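Carpet, floor boxes and cable slack: a conversation with the floor supervisor at Estedden
2018-11-26

Estedden looks after floors in leased office and workshop space. Its floor supervisor has been in the job for eight years and spends most of that time on carpet tile, the outlets set into it and the cables that come out of them. We met on the second floor of the Harahap building, where the carpet was replaced in September.

The first question was about color. Tenants ask for plain gray, the supervisor said, and usually get a speckled tile. "A plain dark tile shows every crumb. A tile with lighter flecks mixed in still has the crumbs, you just find them later. So we set the vacuuming by the calendar and leave appearance out of it." The current schedule is two passes a week in rooms with benches, one in rooms with desks only.

The tile on this floor is a Doto product with a low loop pile, glued with a release adhesive. The order was 600 tiles, and 17 went back because the backing had curled in storage. The supervisor keeps a stack of spares flat under a board in the supply closet. "On edge they take a bend. You can lay a bent tile but one corner will come up, and then a chair wheel gets it."

I asked about cutting in around the outlets. "Lid first, then the tile. You take the lid off, lay the tile over the opening, cut from the back, and check the fit with the lid on before any glue. People cut from the front following the metal and they end up with a gap on two sides."
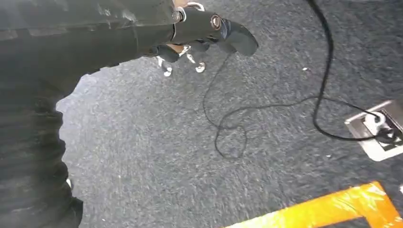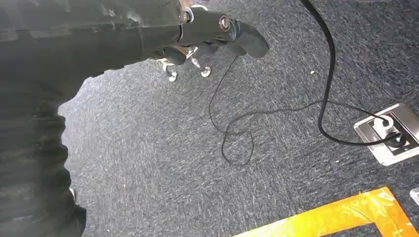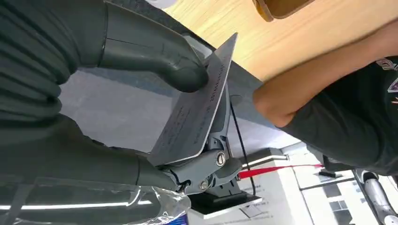 Cable slack takes up more of the supervisor's time than stains do. Estedden's written rule comes from Lisport, the firm that did the wiring, and it covers only the run from the wall to the box. What comes out of the lid is left to whoever uses the room. A thick black cable like the one in the second picture, which comes down in a loose S, loops back and goes into the silver box, is acceptable to the supervisor as far as the curve is concerned. "A soft curve is fine. What I don't want is a right angle at the lid. The load goes on the plug and the plug works out a little at a time." Cables lying across the carpet are a separate matter. They are lifted for vacuuming and put back on the same line, and the vacuum head is never run over them.

The work surfaces are outside the floor contract, although the supervisor has views on them. "Bare wood gets a barely damp cloth. Gray panels get the same cloth and a drop of soap. Anything with print on it, a card or a label, stays where it is. We clean up to it and stop."

On moisture the answers were shorter. Spot cleaning is done with cold water and a white towel. Extraction cleaning is done once a year, with the power to the floor boxes off and the lids taped. The room stays closed until the meter at the backing gives the same reading in three places. In this building that has taken up to 70 hours.

"The pile is dry the next morning," the supervisor said. "The backing isn't. If you put furniture back on the pile reading, you get rust marks from the feet – and those don't come out, so that's a tile."

The spare stack is checked every quarter. The next extraction on the second floor has not been scheduled.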